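Good Practice for Hand-Held Gripper Recording: Progress Report to the Zuvmont Fund

Last updated: September 20, 2018
Reading time: 2 minutes
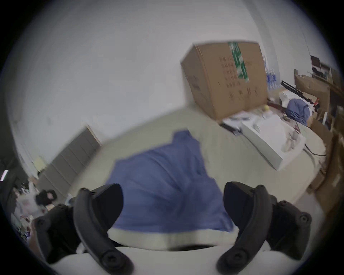 Cloth handling with the hand-held gripper, bedroom setting.

The grant asked us to write a practice code for people who record household tasks with hand-held grippers, and to find out if anyone can follow it. Draft two is done. I am less sure about the second part.

Since July we have checked 402 recordings from the Jemska and Desholm sites against the draft. It has 13 rules. Operators met most of them most of the time, but I would not read much into that. Several rules are so loose that it is hard to fail them. "Keep the work area reasonably clear" passed nearly everything, including beds with boxes, bottled water and papers on or next to the surface. Either the rule means something or we should drop it. Vilmos Szénási wants to drop it. His view is that real bedrooms are cluttered and a tidy one teaches a machine very little. I agree with him on that, but we still need a rule about what must be kept away from the fingers.

The speed rule has the opposite problem. We told operators to move slowly enough that the cloth stays sharp. Folds blur anyway, and two reviewers looking at the same clip often disagreed about whether it should pass. I don't think a rule that depends on who is reviewing belongs in a standard.

Privacy is where I expect trouble. The draft says to remove personal papers before recording. It doesn't say who checks, or when, and a wide lens takes in a lot of the room. Tennant offered us their checklist. It is long, and I saw no evidence that filling it in changes what people do.

Spending is on plan apart from $800 moved from travel to reviewer time.

Next period we will rewrite the clutter and speed rules and test the privacy rule with a named checker at Desholm. I would advise against publishing the code before then, whatever the original schedule says.

Recent items
Draft two, full text
Reviewer notes, Jemska
Budget change request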